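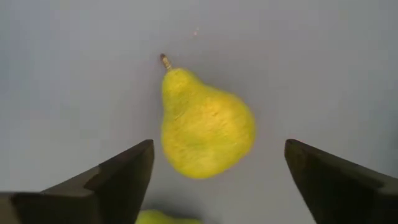

Why do we start the still life course with a pear?

A pear has a clear top, a clear bottom and two sides that never quite match, so it teaches you to look before you draw. It's also forgiving. If the curve goes slightly wrong you still have a pear.

Still Life for Beginners, session two: from one fruit to a whole table
Tutor: Cameron Whitcombe, Hirnex Studio
Notes for 11th April

Warm-up: one pear, plain ground

Lay your pear on its side on plain grey paper and look straight down at it. Everyone wants to draw a light bulb at this point! Resist it and go hunting for the lopsidedness. One flank will swell out further than the other, and the neck hardly ever runs straight into the body without a dip somewhere.

Give yourself 7 minutes for the outline alone, and keep the pencil light. Put in the slant first, a single line from stem to base, then hang the two sides on it. The stem goes in last and it deserves proper attention: where does it join, which way does it lean, is the tip darker than the part nearest the fruit? A stem drawn carefully makes everything underneath look better, I promise you.

Then colour. Yellow is a lovely, tricky thing because it has so little room to go dark before it turns into something else. Look for green in the quieter parts of the skin and a touch of orange where the yellow is strongest. Keep black out of your shadows for now. Dimples and bumps only need a small change of tone, and if you outline them they'll look like buttons.

Setting up the group

We use artificial fruit and vegetables for the long drawing. They stay put and keep their colour for all eight weeks of the course, and you can come back to the same pepper in June if it beat you the first time. Do still look at real fruit at home, cut it open, eat it, notice what the skin does near a window.

When it's your turn to arrange the table, try these:

Tip the basket over. A basket standing up hides what's in it, but on its side it gives you a big curve and an open weave to peep through.
Put reds in more than one place, so the eye has somewhere to travel.
Let things overlap. A fruit half hidden behind another tells us which is nearer, with no clever shading needed.
Have one tall thing at the back.
Leave some bare tabletop. It's a shape too, and a useful one.
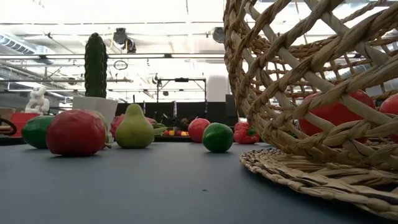

Still life group with tipped basket, woven placemat and cactus behind.

The long drawing

Get your eye down low, near the level of the table. From there the placemat flattens to a thin curve and the fruits begin to stand in front of one another. I love this view! The columnar cactus rises well clear of everything else, so use its height to measure the rest. How many pears would stack up beside it? Hold your pencil at arm's length and check.

The tomato is in the foreground on the left, so it will come out larger on your paper than you expect. Let it. The small red apple further along makes a very good comparison, red against red at quite different sizes. The lime is where you can push your greens, with one side noticeably darker.

For the basket, draw the big outer curve first and then the diamond gaps, treating each gap as a little shape in its own right. There is red showing through the lattice. Draw that red as pieces, exactly as the strands cut it up, and your brain will put the whole fruit together without help.

The dragon fruit frightens people. Block in the pink mass and pick out just a few of the pointed scales where they catch your eye.

Paper and pencils

Smooth cartridge, 200 gsm, A3. An HB and a 4B, a putty rubber, and whatever coloured pencils you've got.

Before next session

Fill one page with 16 small pears, any angle, two minutes each. Bring the page even if you hate it, we'll pin them all up and there are always some beauties in there.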